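Last updated: November

3. Materials and setting

3.1 The counter and its furnishings

The study took place at the wall counter of Skellau, a small café with table service. The counter was chosen over the floor tables for two reasons. It is used both for eating and for waiting, so printed matter collects on it during the day, and it is reset between guests by whichever member of staff is nearest. No written procedure existed before our visit. Staff described the reset as "putting it straight," and early interviews showed that the phrase covered quite different amounts of work.

We divided the objects on the counter into two classes. Standing items are meant to remain in place through a reset: the small orange card in its round wooden base, the larger green and white menu with its pictures of food, and a small round piece of light wood. Loose items are those that guests or staff put down and move freely, mainly magazines, books and other printed material. Fixed features, such as the row of four white square plates on the gray wall, were not coded as items but served as reference points when positions were compared between resets (Figure 3.1a).

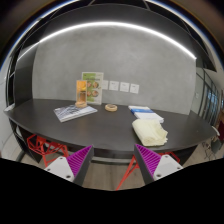

3.2 Wiping and the handling of cloths

Resets were coded from the moment a staff member first touched the surface or any item on it until both hands were withdrawn. The full set contains 179 resets and 1379 separate item contacts. A contact was any touch that changed the position or the fold of an item; brushing past a standing item without shifting it was not coded.

Cloths were treated as a third class. A cloth is a tool during wiping but becomes a loose item as soon as it is left on the surface, and the two states had to be kept apart in the coding. We used the term "parked" for a cloth lying on the table with no wiping in progress. A parked cloth was further coded as folded or open. Slightly rumpled edges did not disqualify a cloth from the folded category, provided that the main fold was intact. The cream-white towel in Figure 3.1b meets this rule. It lies on the near half of the dark surface, with the two menu stands well behind it by the wall.

The distance between cloth and standing items proved useful. In 28 resets the cloth was parked close enough to a stand that one had to be moved before the other could be lifted. These resets were longer, and the extra time was spent mostly on returning the stand to a position the staff member found acceptable - often by several small corrections.

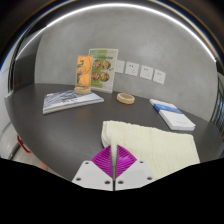 3.3 Position of loose printed matter

Lendetti's scheme for scoring tabletop order assigns one value to the whole surface. We found this too coarse for a counter with a curved or irregular visual outline and adopted the item-level scheme used in the Elska pilot, with one change. The pilot scored a magazine as aligned only if its edge ran parallel to the table edge. At Skellau this rule would have failed many magazines that staff considered correctly placed. Several staff members preferred to set a magazine at an angle in front of the menus, cover up, and they restored that angle when it was disturbed.
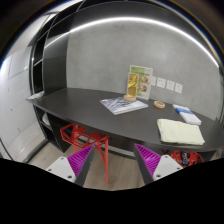 We therefore scored loose items against the staff member's own stated target. Three categories were used: at target, displaced, and removed. Papers near the end of the counter were scored separately from those in front of the menus, because the end position was also used for temporary storage during busy periods. Where two coders disagreed, the item was scored as displaced. This choice is conservative and slightly lowers the share of items at target - the effect was largest for single magazines and smallest for stacks.

Standing items were scored with the same three categories. The smaller card was permitted to overlap the larger menu when seen from the seats, since staff did not regard the overlap as a fault.

Related items
Van den Broek counter survey: coding sheet and notes
Elska pilot: item-level scoring of shared tables
Folded or open? Cloth states in table service
Lendetti scheme: revised scoring table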